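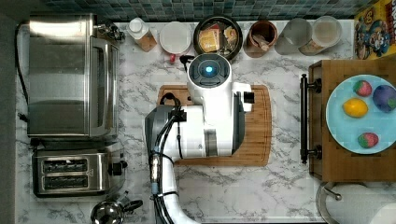 Arbeitsplatte in unserer Übungsküche, links Toaster und Minibackofen, rechts das Tablett mit dem Spielobst

Über uns

Die Haushaltsschule Pavik unterrichtet das Einrichten, Ordnen und Sauberhalten kleiner Küchen. Gegründet wurde sie von Ljubica Leka, die vorher viele Jahre in der Gemeinschaftsverpflegung gearbeitet hat. Heute leitet sie die Schule gemeinsam mit Trinh Ngô. Zum Team gehören außerdem 3 Lehrkräfte in Teilzeit.

Zu uns kommen Menschen, die zum ersten Mal einen eigenen Haushalt führen, Auszubildende aus der Hauswirtschaft und Angehörige, die eine Küche für jemand anderen einrichten. Im vergangenen Schuljahr hatten wir 123 Teilnehmende. Vorkenntnisse sind nicht nötig, gekocht wird in den Grundkursen nur wenig.

Die Übungsküche

Der Unterricht findet zum größten Teil an der Arbeitsplatte statt. Sie ist marmoriert, weiß mit grauen Adern, und an der Rückwand läuft ein Streifen Mosaikfliesen entlang. Auf der Platte steht, was in den meisten Haushalten auch steht: Wasserkocher, Toaster, ein kleiner Backofen, Küchenrolle, Vorratsbehälter. Dazu kommen Kleinigkeiten, die erfahrungsgemäß überall herumliegen – einzelne Deckel, angebrochene Packungen, der Pfannenwender ohne festen Platz.

Im Grundkurs teilen wir die Fläche in Zonen ein. Hinten an der Wand ist Platz für Vorräte und hohe Gefäße, seitlich stehen die Geräte, die Mitte gehört dem Schneidebrett. Wer das Brett jedes Mal erst freiräumen muss, lässt es irgendwann im Schrank. Darum beginnt jede Übung damit, dass in der Mitte Platz geschaffen wird.

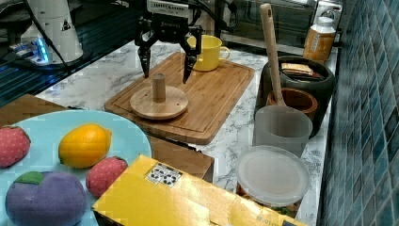

Schneidebrett mit Saftrille und Holzständer, dahinter der gelbe Becher

Wir arbeiten mit wenigen Gegenständen und stellen sie immer wieder um. Der gelbe Becher, der hellblaue Teller und die runde Holzscheibe mit dem Zapfen kommen in fast allen Übungen vor. Eine typische Aufgabe lautet: Brett leeren, Becher an seinen Platz stellen, Deckel und Behälter zusammenführen, Pfannenwender zurück in das Gefäß. Danach wird besprochen, welche Wege unnötig waren. Trinh Ngô lässt dieselbe Aufgabe gern ein zweites Mal machen, dann von der anderen Seite der Platte aus.

Vorräte und Aufbewahrung

Der Aufbaukurs behandelt Trockenvorräte, Beschriftung und das Umfüllen. Durchsichtige Behälter haben den Vorteil, dass man den Füllstand sieht, ohne sie zu öffnen. Müsli und Cornflakes füllen wir um, Gewürze bleiben in der Regel im Original. Schubladenkästen auf der Arbeitsplatte sind ein eigenes Thema: Sie schaffen eine zweite Ebene, nehmen aber Tiefe weg. Ob sich das lohnt, hängt von der Küche ab und wird im Kurs ausgemessen.

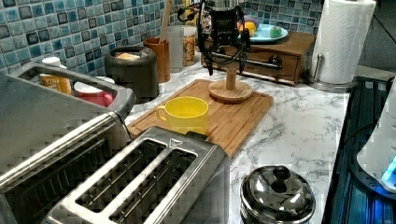

Kurse und Anmeldung

Der Grundkurs kostet 396 Euro, Grund- und Aufbaukurs zusammen kosten 600 Euro. Übungsmaterial und Kursmappe sind im Preis enthalten. Eine Schürze bringen Sie bitte selbst mit.

Im August ist die Schule geschlossen. Anmeldungen nehmen wir auch in dieser Zeit schriftlich entgegen, beantwortet werden sie nach der Pause. Gruppen aus Betrieben und Berufsschulen melden sich bitte direkt bei Ljubica Leka, Fragen zu den Kursinhalten beantwortet Trinh Ngô.

Stand: 2024-05-25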